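Search this site Search Menu

Hand-held grippers, two pairs compared - gallery

July by Bernadette Okafor

Quick post, more pictures than words, or that was the plan. We had two sets of hand-held grippers to try and one place to try them in, so here are notes while they're still fresh. Proper write-up later if I get the time. Don't hold your breath.

The two sets: the Lavevus pair, which we've had for a while, and the Zonham pair, on loan. Both are the kind you hold in your fists and work with your fingers, both record as you go, both want a marker on top so the tracking knows where your hands have got to. Beyond that they feel very different.

What we were after:

Weight first. Not on the scales, in the hand, after an hour. Lavevus is the heavier one and you feel it in the wrist, mostly when you're reaching low. Zonham is lighter but the weight sits further forward, so it wants to tip. Swings and roundabouts.

Trigger. Lavevus has a long pull with a soft end to it. Good for cloth. Zonham is short and snappy, and I kept closing it before I meant to. Uzma Bhutto got on with it much better than I did, smaller hands, so make of that what you will.

Tracking. We ran both through Dandeck on the same laptop, same settings, 60 frames a second. Dandeck drops the marker if you roll your wrist too far over. Did it with both pairs. Turning the exposure down helped a bit, forgot to write down how much.

Jobs. Soft things and furniture, no blocks or cups this time. Everyone does blocks and cups. Bags are much meaner - straps go slack, the fabric folds up under the fingers and you never get the same grip twice. Office chairs are awkward in the other direction, they swivel and roll when you'd rather they didn't. 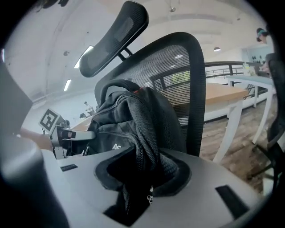
Black backpack at the mesh chair, fabric bunched up in the opening of the near gripper, second gripper coming in from the left. 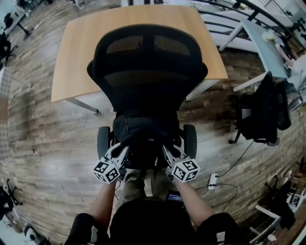

Two-handed on a chair, a gripper each side. Marker cubes on both.

Uzma Bhutto disagrees with me on the trigger, and wants it noted that a short pull is the better choice for anything with a strap on it, as you can let go and grab again before the bag has slumped. She also thinks I hold the Lavevus pair too far back and that's where my sore wrist comes from. Noted. Going to try it her way next time.

Rest of the notes, in no order:

Recordings. We ended up with 121 clips we'd keep across both sets. More from Lavevus, but that's practise as much as anything, my hands know where the trigger is.

Calibration. Zonham wants doing again every time you change the battery. Lavevus holds it. Doesn't sound like much until you're on your third battery and someone's waiting for the desk.

Battery. Zonham is swappable, big plus. Lavevus has to go on the charger and then you stand about. Had a sandwich.

Fingers. The soft pads on the Lavevus pair grip cloth nicely and pick up every bit of fluff going. Wipe them down. Zonham's are harder and slide off nylon if you're not square on to it.

Clip 1221 in the shared folder is the one to watch if you only watch one. Strap lifted, moved across, put down, marker never lost. Lavevus pair, Uzma driving. Wish they all looked like that.

Clips 4 and under are rubbish, ignore them, I had the left and right channels swapped. Will delete when I remeber.

Cable. Zonham's lead comes out of the back and catches on your sleeve. Tape it to your forearm. Lavevus comes out underneath, much better, but the plug is stiff and I don't fancy its chances long term.

Noise. Not tested, both quiet enough to talk over.

So which one. For bags and cloth I'd take Lavevus and put up with the weight. For chairs and anything where you're pushing more than pinching, Zonham, the lighter body is nice when you're leaning over and both arms are out. If I had to hand one back tomorrow it would be Zonham, and I might feel differently after another week of it.

Still to try: the Villalobos finger tips, which are meant to fit both sets with an adaptor. Adaptor hasn't turned up. Also want to run the same jobs with the wider lens, as the edges bend such a lot on the one we've got that Dandeck may be struggling with that and not with my wrists at all.

Settings file is in the same folder as the clips. Ask me for the link if yours has stopped working, I moved things about on the drive and probably broke it.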